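3.2 Table items and their resting places

Households in the Wonen survey were asked where small items stay between meals. Of the 856 replies from Jovunville, most named a tray. Plates and cutlery were usually kept together on it, while cleaning tools had a holder of their own - often a shallow metal one (Figure 3).
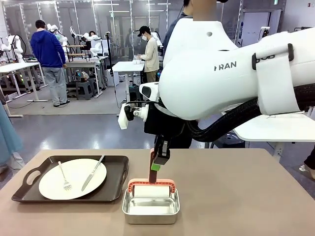

Why were cleaning tools recorded apart from cutlery?
Respondents put them away at a different time, usually after the table had been cleared, and Khumalo's earlier coding sheet had no column for that second round of tidying.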